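Home | News | Events | Members | Contact

Search this site Enter keywords Go

Seed swap moves to the Filau Room

The spring seed swap will be held in the Filau Room this year, two doors down from the old spot. The date is 3 April 2022 and doors open in the morning, as before. Members can bring seed to the side entrance the evening before.

Last year's swap took in 832 packets, and nearly all of them found a home. Beans and squash went first. We were short on onions and leeks, so if you saved any in December or bought more than you can sow, please bring them.

Please write the name of the plant and the year it was saved on every packet. Seed from mixed squash patches is welcome, but mark it as mixed – people were let down last summer when their acorn squash came up as something else. Old seed is fine too. Parsnip is the exception and should be from last season.

Chantal Hiebert will run a short talk on testing old seed at home. She uses damp paper towels and counts what sprouts after a week. Usman Lashari is bringing tomato starts, limited to two per household.

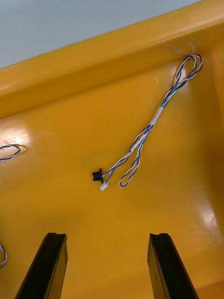
Sohail Sandhu
Newsletter Editor

Loose seed can be brought in jars or bags and will be set out in trays for people to help themselves. Small envelopes will be on hand, along with pencils. Keep treated seed at home, please – we can't put it out with the rest.

If you can help set up tables, leave your name with Réjean Doucette at the front desk.

Recent items
Compost delivery dates
Pruning day notes from Woo-jin Kwak
Plot 82 is open again
Water turns on next month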